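Unska Materials Workshop – Notebook, Bench 7
Wed 16 September
Subject: water hardness and scale in the rinse line, continued from the previous entry

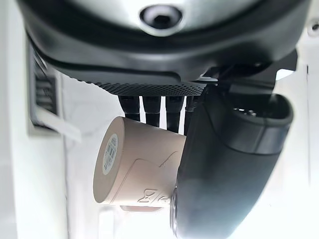 Fig. 1. Row of black nozzles beneath the perforated plate.

Purpose of today's work was to settle whether the white film left on rinsed glass slides comes from the supply water or from the detergent. The Rarnden site reports the same film. The Barasa site, which draws from a different main, does not.

Slides were washed in the usual detergent and divided into two sets. Set A was rinsed in tap water, Set B in deionized water. Both were dried upright in the rack at room temperature with the cover on. Rinse volume was 600 mL per set, poured by hand. The rinse line was not used, so that old deposits in the tubing could not affect the result.

Set A dried with a visible film along the lower edge of every slide. Set B dried clear except for one slide, which had a thumb mark and was excluded. A drop of dilute vinegar placed on the Set A film fizzed faintly and left clean glass after wiping. This is consistent with carbonate scale. It does not rule out a small share of detergent residue, and the entry should not be quoted as if it did.

Hardness was then checked with the drop titration kit. Sample volume 100 mL, taken after the tap had run for 30 seconds. The color change was slow to settle and the first reading was discarded. The second and third readings agreed with each other and fell in the "hard" band on the kit card. The kit is past the date printed on its box. A new one is on order from Ciltau and the test will be repeated when it arrives. Until then the reading is to be treated as indicative only.

Note on the softener cartridge: the log sheet taped inside the cabinet door shows no change entered since the spring. It is possible that the cartridge was changed and not recorded. Colleagues are asked to enter every change on the sheet, including the lot number, even when the old cartridge looks serviceable.

Descaling of the rinse line is planned but was not started. The citric acid on the shelf has caked and will need to be broken up and weighed again before a solution is made. The previous procedure calls for a warm soak followed by two flushes with deionized water. The second flush should be tested with a pH strip before the line is returned to service – the old entry leaves this out.

Storage: Set A and Set B are in the labeled slide boxes on the second shelf. Please do not wipe them. The vinegar spot is on the slide marked with a corner notch.

To do
Repeat hardness test with new kit, same tap, same running time.
Ask Barasa for a bottle of their supply water, filled to the top and capped.
Run a third set with tap rinse and no detergent.
Replace cartridge and enter it on the sheet.
Descale rinse line before the October glassware batch.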